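Hola a todos en Udach, va el resumen de enero, que ha sido un mes de mucho sombrero y mucho alambre. Con la ayuda que nos disteis hemos cerrado la compra de los expositores de mesa para los puestos de Platar: 200 en total, a falta de 7 que llegaron torcidos y que el proveedor nos cambia sin coste. Llevamos gastados 3,252 euros en esta parte (miles, ojo, ¡no tres con algo!) y seguimos dentro de lo previsto.
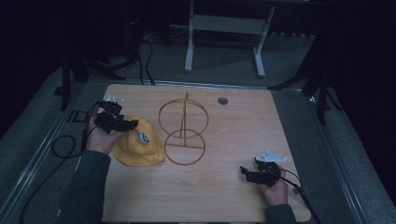 Lo que más vueltas nos ha dado es cómo presentar los sombreros de tela. En la tienda de Parnanis los teníamos apilados y la gente ni los miraba. El expositor de varilla, con sus dos aros y la barra vertical por el medio, ocupa poquísimo en la mesa, y al lado el sombrero amarillo mostaza de ala ancha luce muchísimo, aunque esté un poco arrugado. Ese color es el que más nos piden, así que hemos encargado 100 más.

También hemos repasado las etiquetas y el embalaje, que iban con retraso (culpa mía, lo reconozco).

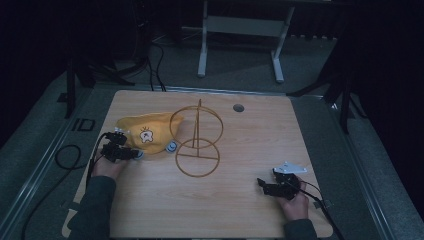 Las cajas nuevas vienen de Prydderch y son más bajas, con lo que caben mejor en la furgoneta. Me falta cerrar el precio del transporte y os lo paso en cuanto lo tenga.
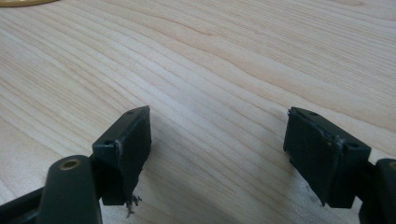
Detalle de la mesa de trabajo, con la veta clara de la superficie.

Para febrero queda montar el primer puesto completo y mandaros las facturas que faltan. ¡Un abrazo y gracias por la paciencia!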